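Work and Automation, Unit 6: The Mail Room
Course handout. Instructor: Hwa-young Yoo
Read before the September session. Bring the two-page reply described at the end.

1. Why a mail room

Most of you came into this course wanting to talk about car plants and warehouses. Those cases are well covered, and the arguments about them have gone stale. Office mail is smaller and duller, and I find it easier to see what's going on there. Paper comes in. Somebody decides what it is and where it goes. Some paper is easy and some isn't. Then a vendor arrives and says the deciding can be done by a machine.

Our case is Ahn, a regional claims office that handles property and vehicle claims and still gets a lot of its evidence by post: signed forms, repair bills, photographs, the occasional key. Three years ago it bought a sorting and opening line from Preretside and a piece of routing software called Cistau. The line has an arm at the infeed that picks up envelopes and lays them on a belt. A camera reads the address, a cutter opens the top, and the contents are scanned and sent to a queue.

2. What was promised

The proposal is in your reading packet. Look at the language on page 2. The line would "free staff for higher-value tasks." The tasks aren't named. I've read a lot of these proposals and they rarely are. If the higher-value work existed and was waiting to be done, you'd expect the buyer to know what it was called.

The vendor's headline figure was 3,171 pieces an hour. Ask what counted as a piece. In the acceptance test it was a standard white business envelope, machine-addressed, one sheet inside, all facing the same way. Ahn's own mail on a bad morning includes padded bags, courier envelopes, things mended with tape, and things addressed by hand.

3. What happened to the jobs

Before the line, 25 people worked in the mail room. A year after it, there were 18. Management describes the difference as attrition, meaning that people left and weren't replaced. That's true as far as it goes. It doesn't tell you why they left, and two of the exit interviews in the packet mention the new shift pattern.

Of those who stayed, the largest group now does what the office calls exceptions. An exception is any item the line rejects. The word is worth stopping on. It makes the remaining human work sound like a leftover, when at Ahn it's the part of the job that takes judgment. A clerk working exceptions has to straighten the item, find out who sent it, guess what's inside before cutting it, and key in a destination. All the quick, easy envelopes that used to break up the day have gone to the machine. What's left is hard cases, one after another, for a full shift.

The pay grade didn't change. When the clerks asked for a regrade they were told that the process had been simplified.

4. Whose speed?

Cistau logs each exception from the moment it's scanned in by hand to the moment it's routed. The target is 64 an hour. I couldn't find anyone at Ahn who knew where the number came from. One supervisor thought it was a default setting. It's on the wall screen all the same, and it comes up in reviews.

Under the old arrangement a slow hour was a slow hour. People talked, and a clerk with a strange item would ask the person beside her. Now asking costs two people their rate. The clerks have found ways around this, such as saving up odd items and going through them together at the end of the shift. The software records that as idle time followed by a burst, and flags it.

5. The trouble with paper

Vendors like to say that the remaining difficulties are technical and will shrink. Maybe. I've been hearing it for long enough to want evidence. Skestano, the firm that services the line, lists the causes of rejected items in its quarterly report, and the list hardly moves from one quarter to the next: curled edges, soft packs, glare on labels, handwriting over print, two items stuck together.

Consider what a person does with a courier envelope. She flattens it with both hands, pulls it square, and feels along the sides for anything that shouldn't go near a blade.

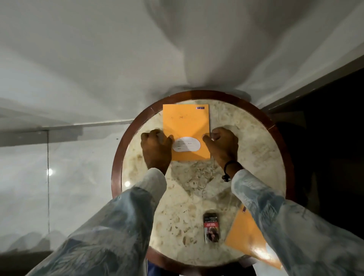
None of that appears in the job description Ahn wrote for the exceptions desk, which says "process rejected items." It's learned by doing, mostly next to somebody who already knows how. With fewer easy items to practice on and a clock running, I'd like to know how the next clerk is supposed to pick it up. The proposal doesn't say. Neither does the service contract.

I'm not asking you to conclude that the line was a mistake. Some of the clerks are glad to be done with the opening knife, and one told me her wrists had stopped hurting. Put that in your account too. But weigh it against the rest, and be suspicious of any figure that counts only what the machine was good at.

6. Terms to know

Exception: an item the automated process rejects and passes to a person.
Attrition: loss of jobs through unfilled departures.
Deskilling: the argument that machines strip judgment out of work. Note that Ahn is an awkward fit, since the judgment stayed and the recognition didn't.
Rate: items completed per hour, as logged by the system.

7. For your reply (two pages, due 20th August)

Choose one claim from the Preretside proposal and trace it through the rest of the packet. Say who would have to be asked to find out whether it held up, and what you'd ask them. Don't use the word "efficiency" without saying for whom. Late replies go in the box outside my office.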